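Vimia Ephemera Listings — data card

Print | E-mail this page

## Summary

Vimia is a set of 2435 dealer listings for vintage household goods and paper ephemera: tins, shaving kits, card games, shop signs, matchbox labels. Each row is one listing as the seller typed it. Spelling is not corrected.

## Sources

Listings come from three closed catalogs — Brorkent, Fiadzo and Nundura. Brorkent supplies about 79 percent of the rows. Nundura rows have no price before December and are left blank there.

## Fields

- `lot_id`: string, unique within a source
- `title`: string, 100 characters at most
- `body`: free text
- `size_raw`: as written, inches or centimeters
- `condition`: seller's wording, not graded
- `price`: decimal, may be empty

## Known issues

- Fiadzo reused lot numbers after a relist. Join on `source` plus `lot_id`.
- Inch marks in `size_raw` were sometimes saved as two single quotes.
- "Bakelite" is used loosely by sellers and should not be read as a material label.
- Dates of manufacture are seller estimates.

## Loading

Files are UTF-8, tab separated, with one header line. Turn off quote handling in the parser — stray inch marks will otherwise merge rows.

## Changes

Version 3 drops duplicate signs and restores line breaks in `body`. 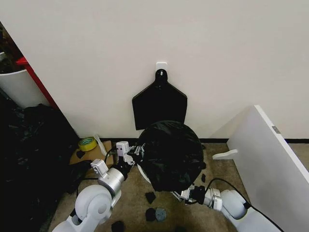

Earlier versions remain available but `lot_id` values do not match across them.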